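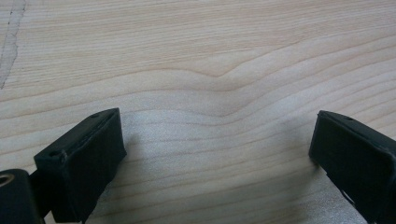 Progress report to the Kollum Fund
Project: Hand-held gripper recordings for small workshops
Reporting person: Ibrahim Oyelaran, Skusix
Date: 17/01/2021

1. Open day at the Putham workshop

In the last report I promised to write more fully about the open day. It took place as planned, in the rooms which Nwosu lets us use in Putham. We had 12 visitors, in two groups. Most of them come from furniture and packing firms in the area, and two are teachers at the technical school.

Fiachra Ó Ceallaigh gave the demonstration. He showed first how the tool is held and how wide the fingers open, and after that he picked up small parts from a wooden surface and put them into a tray. Then the visitors could try it themselves. I had planned ten minutes for this and it took almost an hour. The second group therefore started late, and two persons had to leave before the discussion.

2. What the visitors asked

The most frequent question was whether the recordings can be made by their own workers, without an engineer present. I answered yes for simple picking, and not yet for work where two hands are necessary. One visitor found the tool heavy for the wrist after some minutes. We have heard the same from our own people, and we will look for a lighter handle.

Another question was about thin parts, such as washers, which lie flat. The fingers have difficulty to get under them. Fiachra tried it three times in front of the group and succeeded once. I prefer to report this as it happened.

3. Recordings

Until now we have 2653 recordings which passed our check. The plan for this period was lower, so we are ahead. However, too many of them are made on the same kind of pale wood, and we must add other surfaces before we train again. The recordings made by visitors are stored separately and are not in this number.

4. Costs

The open day cost 400 euros, mainly for transport of the equipment and for lunch. This is inside the budget line for public events. The receipts were sent with the financial form.

5. Next steps

We will repeat the open day in April, with smaller groups and a longer time for trying. Before that we need a second tool, so that the visitors do not wait in line. I ask the Fund to confirm that the money left in the travel line may be used for this purpose. An answer before the end of next month would help us, as the supplier needs several weeks for the delivery.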